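Week 6 notes: The bag job, or how we lost a gripper for a whole afternoon

OK, so last time I promised you the Drovano story, and I want to get through it before we start on force limits (bring your Lu handout for that, the one with the wiring diagram).

The task sounded easy. Pick up a thin black plastic sheet, lift it 300 mm, let go. We'd already run the same program with folded towels and it did great, so Saodah Pangaribuan and I just swapped the material and hit start. Bad idea! The first 80 cycles looked fine on the log. Then the arm stopped on a motor overload and wouldn't clear.
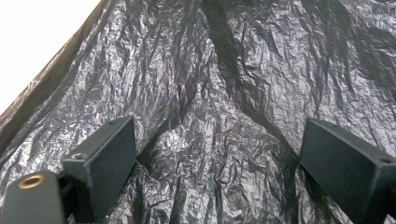 What got us was the depth reading. Shiny, wrinkled film throws highlights all over the place, and our depth camera gave us heights that jumped up and down from one reading to the next. The planner believed every one of them. On cycle 86 it picked a height that was way too low, the fingertips drove into the table, and the controller kept pushing until the overload tripped.

Now the part I really want you to write down. Fatos Nedeljković reached in to pull the film out while the drive was still powered. He was fine, but the fault message was only a pause, and a pause is NOT a stop. Hit the e-stop, wait for the light, then put your hands in. Every time, please!

For lab:
- Set a hard floor for Z before you touch anything else.
- Take the median of several depth readings (I'll show you how in Trikia).
- Read the fault log before you reset. We didn't, and we lost the first entry.

Problem 2 uses our log with 500 depth readings. Find the bad ones and tell me what you'd reject.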